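Flindbridge Robotics Newsletter -- June

Fault notes: right gripper contact on the cutting board task
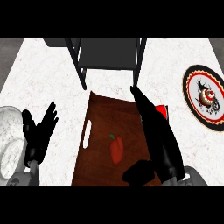 What went wrong

The kitchen simulation at Carnwood was running a batch of 400 pick trials when the contact monitor began to flag the right arm. The task is simple on paper: pick the red bell pepper off the wooden cutting board and leave everything else on the counter where it is. In 31 trials the right gripper came down past the pepper and pressed on the far edge of the board. The controller read the contact as a completed grasp and started to close the fingers on nothing.

The left arm was not involved. It holds an open pose well clear of the board until the pick is confirmed, and its logs are clean.

Cause

Omprakash Malhotra traced the fault to a stale tool offset. The hand model was updated in the spring, but the planner still had the old fingertip length, which put the planned contact point some 9 mm off. On a flat, empty counter the error is easy to miss. With the board in place, it is enough to cause contact.

A second fault made the first one worse. The grasp check looked only at whether a force was present and ignored which object the force came from. Board contact and pepper contact were treated as the same event.

Changes

The offset is now read from the hand model at startup, and a mismatch stops the run. The grasp check requires contact with the target on at least 2 fingers. Any board contact above the force limit triggers a retreat straight up, then a hold.

The batch is being repeated with the same start poses. Until it has been reviewed, please do not copy the old planner settings to the hardware cell. Anyone who pulled them before the June update should delete the local copy and send Malhotra the name of the machine it was on.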